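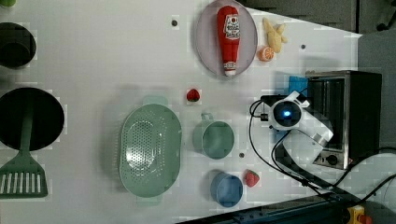

회사 소개

Sedico는 플라스틱 성형품, 섬유, 인쇄물의 색채를 측정하고 색차를 관리하는 시험·자문 회사입니다. 측정 대상은 생활용품 외장재, 포장재, 염색 원단, 도장 시편이며, 의뢰사의 양산 기준색과 납품 로트 사이의 편차를 수치로 산출해 성적서로 발행합니다. 색채 측정 외에 표준 시편 제작, 조명 환경 점검, 육안 판정 담당자 교육을 함께 수행합니다.

임직원은 28명이며 측정팀, 시편제작팀, 자료관리팀, 고객지원팀으로 구성되어 있습니다. 영업 전담 부서는 두지 않습니다. 견적과 기술 문의는 해당 시험을 담당하는 팀에서 직접 회신합니다.

업무 범위

1. 분광 측정
가시광 영역의 분광 반사율을 측정하고 CIE L*a*b* 좌표로 환산합니다. 색차는 CIEDE2000 식을 기본으로 하되, 의뢰사의 구매 규격이 다른 식을 지정한 경우 그 식으로 계산한 값을 병기합니다. 광택이 있는 시료는 정반사광 포함 조건과 제외 조건에서 각각 측정합니다. 두 조건의 값은 서로 환산할 수 없으므로 성적서의 비교 열도 분리해 둡니다.

2. 표준 시편
기준색 시편은 의뢰사 보관용과 당사 보관용으로 나누어 제작합니다. 보관 시편은 차광 봉투에 넣고 항온항습 보관실에서 관리하며, 유효 기간이 지난 시편은 재측정 후 유지 또는 폐기를 결정합니다. 현재 보관실에 등록된 기준색은 500종입니다. 폐기된 시편의 번호는 재사용하지 않습니다.

3. 조건등색 평가
특정 광원에서 일치하는 두 색이 다른 광원에서 어긋나는 현상을 평가합니다. 안료 배합이 다른 공급처의 부품을 한 제품에 조립하는 경우 주로 의뢰됩니다. 주광과 백열광 조건을 기본으로 하고, 매장 조명의 분광 분포 자료를 제출하면 해당 조건을 추가합니다.

4. 무늬가 있는 시료
날염 원단이나 인쇄 필름처럼 바탕과 무늬가 섞인 시료는 측정 구경 안에 들어오는 면적비에 따라 값이 달라집니다. 바탕색과 무늬색을 소구경으로 따로 측정하고, 전체 인상에 대한 관리가 필요하면 대구경 평균값을 별도 항목으로 기재합니다. 측정 위치는 도면에 표시하여 성적서 뒤에 첨부합니다.

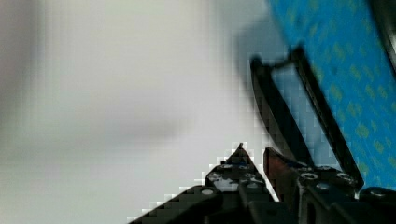
수치만 나열된 성적서로는 납품 현장에서 합부 판정을 내리기 어렵고, 색이 어느 방향으로 벗어났는지도 알 수 없다는 것이 Dristance의 지적이었습니다. 같은 의견서에는 판정란과 편차 방향란을 첫 장에 배치해 달라는 요청이 포함되어 있었습니다. 당사는 이를 검토하여 성적서 양식을 개정하였고, 01/08/2022 발행분부터 개정 양식을 적용하고 있습니다. 개정 양식의 첫 장에는 명도, 채도, 색상 각각의 편차 방향과 의뢰사 허용 한계 대비 판정이 표시됩니다. 원자료는 둘째 장 이후에 수록됩니다. 허용 한계를 제출하지 않은 의뢰에 대해서는 판정란을 공란으로 두며, 당사가 임의로 한계를 설정하지 않습니다.

시험실과 설비

시험실은 2개이며 분광측정실과 관찰실로 구분됩니다. 분광측정실에서는 측정 전에 백색 교정판과 흑색 트랩으로 장비를 교정하고, 교정 기록을 작업 번호에 연결해 저장합니다. 시료는 측정 전 시험실 환경에서 안정화합니다. 온도에 따라 색이 변하는 적색, 주황색 계열 안료는 안정화 시간을 더 길게 적용하고 종료 시각을 기록합니다.

관찰실의 벽과 작업면은 무채색으로 마감되어 있습니다. 관찰 부스의 램프는 누적 점등 시간을 기준으로 교체하며, 교체 후에는 조도와 상관색온도를 다시 측정합니다. 관찰자는 색각 검사를 통과한 인원으로 한정하고, 연속 관찰 사이에 휴식 시간을 둡니다.
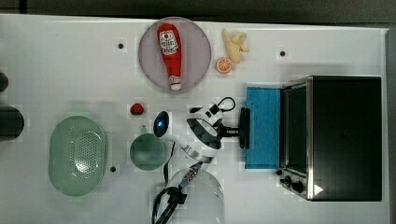 흰 작업면 위의 둥근 접시와 연두색 타원형 채반

자료 관리

측정 자료는 자체 개발한 관리 프로그램 Podura에 등록됩니다. Podura는 시료 번호, 장비 번호, 교정 기록, 측정 조건, 분광 원자료를 하나의 작업 단위로 묶어 저장합니다. 등록된 원자료는 수정할 수 없으며, 재측정 결과는 새 차수로 추가됩니다. 의뢰사는 부여받은 계정으로 자사 작업의 성적서와 분광 자료를 내려받을 수 있습니다. 파일은 텍스트와 스프레드시트 형식으로 제공됩니다.

색차 추이 그래프는 동일 기준색에 대해 로트가 누적된 경우에만 생성됩니다. 기준색이 변경되면 그래프도 새로 시작되고, 이전 기준색의 그래프는 조회 전용으로 전환됩니다.

공동 과제

Bugti는 재생수지 배합에 따른 색 편차를 다루는 공동 과제의 명칭입니다. 재생 원료는 입고 시점마다 바탕색이 달라 기존 안료 처방을 그대로 적용하면 명도와 황색도가 함께 이동합니다. Bugti에서는 원료 단계의 측정값을 이용해 처방 보정량을 산출하는 절차를 정리하고 있습니다. 과제 기간은 2년이고, 중간 자료는 매년 2월에 참여사에 배포합니다. 불투명 성형품만을 대상으로 하며 투명 및 반투명 제품은 범위에서 제외되어 있습니다. 외부 기관의 참여 신청은 차기
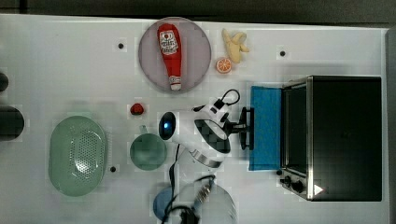
과제 공고 시점에 접수하며, 진행 중인 과제에는 중도 참여할 수 없습니다.

의뢰 안내

시료는 측정면이 평탄하고 측정 구경보다 넓어야 합니다. 곡면 제품은 동일 조건으로 성형한 평판 시편을 함께 제출하십시오. 평판 시편을 준비할 수 없는 경우에는 고정 지그 제작 여부를 사전에 협의해야 하며, 제작 비용은 견적에 별도로 표시됩니다. 분말과 액상 시료는 전용 용기에 담아 물질안전보건자료와 함께 보내야 합니다. 오염되거나 긁힌 시료는 접수 단계에서 반송될 수 있습니다.

시험이 끝난 시료는 의뢰서에 기재된 방법에 따라 반환하거나 폐기합니다. 기재가 없는 시료는 보관 기간이 끝난 후 폐기합니다. 성적서의 일부만 발췌하여 광고나 제품 표시에 사용하려면 당사의 서면 동의가 필요합니다.

의뢰서 양식과 수수료표는 자료실에 게시되어 있습니다.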